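Willance Serviced Apartments: Guest Questions

What time can I check in?
Check-in is from 2 pm. If you're arriving late, the key safe code is in your booking email. The safe is beside the Drekton Street entrance, left of the mailboxes.

Is there parking?
Each apartment has one undercover bay. The bay number matches your door number. Utes with roof racks may not clear the 2 metre entry, so please use the street.

What's in the kitchen?
Cooktop, oven, microwave, kettle, toaster, pots, plates, glasses and cutlery. There's no dishwasher in the studios. Tea towels are in the second drawer.

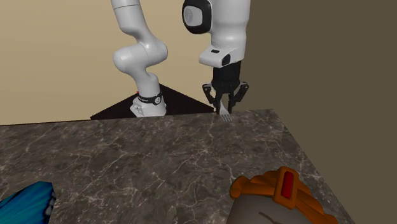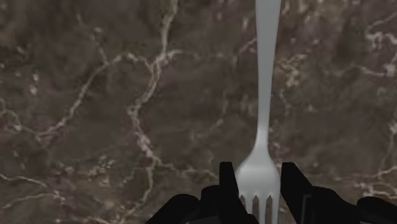 Fork and dark marble-look surface.

Stone benchtops mark easily, so use a board for chopping and a trivet under hot pans. If something is missing from the drawers, ring the office and we'll bring a replacement up.

Can I bring my dog?
Only in the Iturra wing, where the ground floor units have courtyards. There is a $90 cleaning fee per stay. Let us know when you book.

Where does the rubbish go?
Bins are at the back of the car park. Yellow lid for recycling, red lid for everything else. Bottles and cans can go in the crate by the lift.

How often is the apartment cleaned?
Weekly on longer stays. Your cleaning time is shown under Roster in the guest login and can be changed up until the night before.

Can I get a late checkout?
Checkout is 10 am. We can usually do noon outside of January if you ask the day before.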